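Printed textile design

By Anselmo Apaza
July 18, 2019

Printed textile design is the branch of surface design concerned with pattern that is applied to finished cloth, as distinct from pattern produced on the loom or the knitting machine. It covers dress fabrics, furnishing fabrics, bedding and some floor coverings. People who work in the field are usually called textile designers or pattern designers, and many of them also design wallpaper, wrapping paper and ceramics decoration.

Repeat

Most printed cloth carries a repeat, the unit of design that is copied across the width and along the length. In a block or straight repeat the units sit side by side in rows and columns. In a half-drop repeat each column is shifted down by half the height of the unit, which makes the joins harder to find and lets a small unit look larger than it is. A brick repeat does the same thing sideways. Designs that do not repeat within the finished piece are called engineered or placement prints, and are common on scarves and on the tops of quilts and throws.

The size of the unit depends on the printing method. With rotary screens it has to divide evenly into the circumference of the cylinder. Block printers are limited by the weight a person can lift. Digital printing has no such limit, though most mills still ask for a conventional repeat because cutters and upholsterers need to match seams.

Florals

Florals are the largest single group of printed designs. They are usually sorted by scale and by how the flowers are arranged. A ditsy is a small scattered print with no clear direction. A trailing or vine floral links the blooms with stems, so that the eye follows the line across the cloth. Bouquet designs group the flowers and leave open ground between the groups. Large florals are mostly used for curtains and bedding, where the cloth is seen in wide pieces, and small ones for clothing and linings. 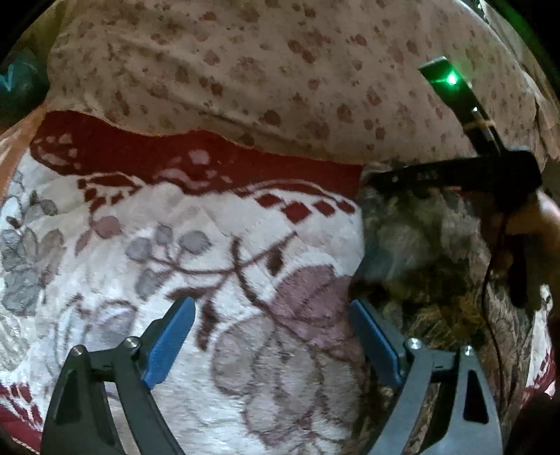
Floral and vine print in muted colors on a white blanket.

Color and ground

A design is normally issued in several colorways. The drawing stays the same and the inks are changed, sometimes along with the ground, the term for the background color. Printers count each ink as one color, so a six-color design needs six screens in traditional screen printing. Tones can be added without more screens by using halftone dots or by letting two inks overlap.

Pile and brushed fabrics take print differently from flat ones. Fine lines tend to soften as the fibers move, and the color may look lighter or darker depending on which way the surface has been stroked. Designers working for these fabrics generally use heavier outlines and fewer small details.

Methods

Block printing, in which a carved block is inked and pressed by hand, is the oldest method still in regular use. Copper plate and roller printing followed in Europe in the eighteenth century and made fine engraved line possible. Flat screen printing spread in the twentieth century and was partly mechanized before rotary screens came into wide use. Inkjet printing on cloth is now common for short runs and samples. Heat transfer printing, in which dye passes from paper to cloth, is used mainly on polyester.

Archives and collections

Printed designs survive as cloth lengths, pattern books, paper artwork and strike-offs, the trial prints made for approval before production. Pattern books are often the best source for dating, provided the pages have stayed in their original order.

The Weltholm Collection holds 2,083 catalogued items, most of them furnishing prints and the paper artwork behind them. It includes the surviving books of the Tratbridge print works and 200 strike-offs from the Flilletti studio, many with penciled notes on ink changes. The Chambi bequest, kept in the same building, is made up of dress fabrics and is stored separately. Items in both groups may be seen by appointment. Rolled lengths are not unrolled for visitors, who are shown a cut sample instead.

See also: Surface design; Wallpaper; Colorway; Roller printing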